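**Call for participants: the Derholm Oral History Winter, posted 12/16/19**

We're looking for people who like to listen! If you've ever sat with an older neighbor and thought "somebody should be writing this down," we would love to have you with us for the third season of the Derholm Oral History Winter.

Derholm had a button factory, a ferry landing, a dance hall with a sprung floor, and a bakery that people still argue over (was the rye better before the new oven or after?). Most of that is gone now, but the people who worked there, danced there and stood in line there are very much with us, and they have a lot to say. Last season we recorded 159 conversations, which is far more than we thought we could manage, and we came away wanting more.

## What you'd be doing

You'd work in a pair. One person leads the conversation and the other looks after the recorder, keeps an eye on the time and jots down names and places so we can get the spellings right later. Most pairs swap roles from visit to visit, and we encourage it – you learn a lot from sitting quietly in the second chair.

Each pair takes on four conversations over the season. A conversation usually lasts an hour and a half, sometimes longer if the photo albums come out. After that there's the listening back, which takes more patience than the visit itself. You'll write a short summary of each recording, mark the good parts, and flag anything the speaker asked us to leave out. We don't ask you to type up every word. A separate group does the full transcripts, and if that sounds like more fun to you, please say so when you apply!

This season we have three themes:

- **Orkeck Street before the bypass.** Shops, deliveries, kids on bikes, the flood year. We have plenty on the north end and very little on the south.
- **Work at the Skirex button plant.** We'd especially like to hear from people on the dyeing floor and in the packing room, and from families who did piecework at home.
- **Kitchens and tables.** Who cooked, who sat where, what was served when company came, and which dishes only came down from the shelf in October for the harvest supper.

The kitchen theme is new, and it came out of last season's recordings. Over and over, the best stories started when someone got up to make coffee. A question about a person's childhood can get you a polite two-minute answer, while a question about the cup they're holding can keep you there until dark.
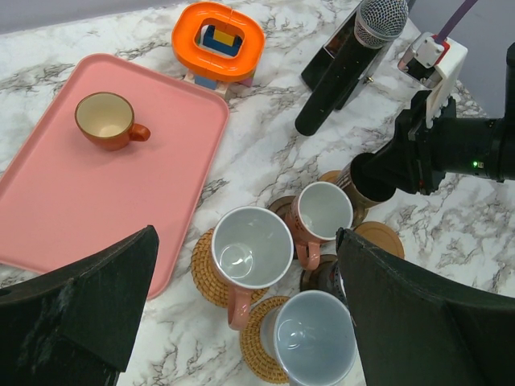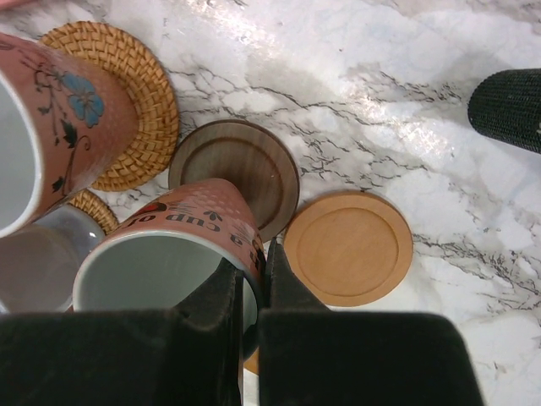 So many of our speakers have asked whether they may show us things as well as tell us about them, and the answer is yes, please. For the kitchen conversations, each speaker will be invited to choose up to three objects from the house. You'd record what they say about each one: where it came from, who used it, whether it was for every day or for guests. It doesn't matter at all if the thing is old or valuable. One of our favorite recordings from last year is 13 minutes on a dented soup ladle, and we've played it at two public evenings.

## Who we're looking for

You need to be 16 or older, able to get around Derholm and the villages along the river, and free for one afternoon or evening most weeks from mid-January until the end of March. You don't need a history degree, and you don't need to have grown up in town. Some of our strongest interviewers moved here recently and ask the questions the rest of us forgot were questions.

It helps if you

- are comfortable with a bit of silence
- can follow someone who is telling a story out of order
- speak a second language (German, Polish and Portuguese would all be very welcome)
- have a car, though we can match you with a driver

If you're hard of hearing, use a wheelchair or need a particular kind of setup, tell us and we'll plan visits around it. Quite a few of our speakers will be in the same boat.

## What you get

Two training evenings at the Miranda Building, upstairs in the reading room, with soup. We'll practice on each other, go over the consent form line by line, and let you get used to the recorders. We cover bus fare and mileage, and every pair gets a kit bag with a recorder, spare batteries, forms and a folding stand.

This is an unpaid role. We do have a grant of $2000 this season, and it goes toward travel, batteries, and copies of the recordings for the speakers and their families. Everyone who takes part will be credited by name in the archive, unless you'd prefer not to be, and you're invited to the listening night in April.

## How to apply

Write us a page or less, by hand or typed, and drop it in the box at the Miranda Building front desk. Tell us which theme appeals to you, when you're usually free, and one question you'd love to ask someone who has lived here longer than you have. We read that last part with great interest, so take your time over it!

If you already have a partner in mind, put both names on one letter. Couples, sisters, coworkers and parent-and-teenager pairs have all worked well. If you're applying alone we'll introduce you to a few people at the first training evening.

Letters should reach us before the New Year. We'll answer everyone in the first full week of January, and visits start as soon as training is done. Know someone who ought to be recorded? Leave their name and the best way to reach them in the same box, with their permission, and mark the envelope "Speaker."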